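Enent reports on household chore trial and opens second stage of Plaris program 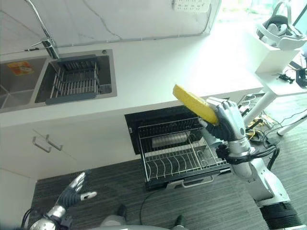 IRKSTEAD, 24 June 2018

Enent today released the findings of the first stage of Plaris, its program to establish how much ordinary domestic work a general-purpose, two-armed machine can be relied upon to do. The company's assessment is that such machines can now complete a number of kitchen tasks under supervision, and that they are not yet ready to be left alone in a home.

The first stage was confined to the kitchen and to work that most households carry out every day. Tasks included wiping down a counter, clearing a sink, loading and unloading a dishwasher, and putting away cutlery. All trials took place at the company's premises in Irkstead, in a working kitchen fitted with standard domestic cabinets and appliances. No special handles, markers or guides were added to the appliances for the purpose of the trials.

Enent chose to publish the results in full, including the tasks that were abandoned. The company considers that public discussion of home robots has been shaped too heavily by short demonstrations, in which a single action is performed once and under favourable conditions. A household needs the same action performed every evening, with the dishes in a different place each time.

What the trials found

Wiping was the most dependable of the tasks attempted. A sponge is light, soft and forgiving, and a small error in the position of the fingers seldom prevents the work from continuing. The Plaris machine was able to pick up a sponge, carry it to a flat surface and wipe that surface in overlapping strokes. Corners and the narrow strip behind a faucet were covered less well. The machine also had difficulty judging when a surface was clean, and tended either to stop early or to carry on long after a person would have moved to the next job.

Loading a dishwasher produced mixed results. Dinner plates of a regular shape were placed upright in the rack with reasonable consistency. Bowls, mugs and lids were more troublesome, as each must be turned in the hand before it can be set down at the correct angle. Thin glassware was withdrawn from the program early in April after repeated breakages, and will not be reintroduced until the machine's sense of touch has been improved.

Drawers and doors presented a separate problem. Opening them was seldom difficult, but closing them fully was. On several occasions the machine treated a drawer as shut when it remained slightly open, and then began its next task on that mistaken basis. Enent regards this type of fault as more serious than a dropped item, for the reason that it may pass unnoticed until something else goes wrong.

Speed remains well short of what most households would accept. A load of dishes that an adult put away in two minutes took the machine some 30 minutes, including pauses in which a supervisor was asked to confirm a step. The company does not consider this figure suitable for comparison with other machines, as no common test for household work exists at present.

Supervision and safety

A trained operator was present for every trial and was able to stop the machine at any time. Many of the movements used in the first stage were first shown to the machine by an operator and then repeated by it with varying degrees of independence. The published findings separate the tasks performed under direct human control from those the machine carried out by itself. Enent encourages other developers to make the same distinction when they describe their own work, so that members of the public may judge progress fairly.

The machine was not operated in the presence of children or pets, and it was not asked to handle knives, boiling liquids or household chemicals other than ordinary dish detergent. These limits will remain in force during the second stage. Any proposal to relax them will be reviewed separately and published before it takes effect.

Comparison with shop-floor work

The program drew on advice from Katsaros, a supplier of packing and sorting equipment, whose staff took part in the design of the trials. Machines have performed repetitive work on shop floors for decades, and Enent was asked by a number of its industrial customers why the same success has not carried over into the home.

The findings point to the surroundings as the main cause. On a shop floor, parts arrive in a known order, lighting is controlled, and the work area is laid out to suit the equipment. A kitchen is laid out to suit people. Sunlight crosses the counter during the day, metal sinks and taps throw reflections, and objects are left wherever they were last used. Staff from Katsaros observed that several of the kitchen tasks would be straightforward if each item could be presented to the machine in a fixed position, a condition no family could be expected to meet.

Some of the lessons are expected to travel in the other direction. Katsaros intends to apply the program's methods for grasping soft and wet items to light cleaning duties at the end of a packing line, where the work is at present done entirely by hand. A short trial of that application will be carried out alongside the second stage.

Second stage

The second stage of Plaris will begin at the Irkstead premises following this announcement. It will concentrate on two areas: the recognition of unfinished or incorrectly finished work, and recovery after an error. The machine will be required to check its own results at the end of each task and to report any item it could not deal with. Tasks will be joined into longer sequences, such as clearing a sink, loading the dishwasher and then wiping the counter, without a supervisor resetting the kitchen between steps.

Laundry will be added on a limited basis. The work will begin with towels and other flat items. Garments with sleeves, buttons or fastenings fall outside the scope of the stage.

Enent has no plans to offer a household product at this time and is not accepting orders or deposits. The company will not announce a release date until the machine can complete a full evening's kitchen work repeatedly without assistance. Parties who receive offers of early purchase in the company's name are asked to report them to the Enent office in Irkstead.

The first-stage findings, including task descriptions, the conditions under which each trial was conducted and a record of all stoppages, are available on request. Schools, care providers and housing organizations wishing to comment on the choice of tasks for later stages are invited to do so in writing. Comments will be considered before the second-stage task list is closed.

About Enent

Enent develops control systems for machines that work in spaces designed for people. Its head office and testing facilities are located in Irkstead. The Plaris program is funded by the company from its own resources, with technical advice from Katsaros.

Media inquiries

Requests for interviews, the first-stage findings or visits to the test kitchen should be directed to the communications office, Enent, Irkstead. Visits are by appointment and are subject to the trial schedule.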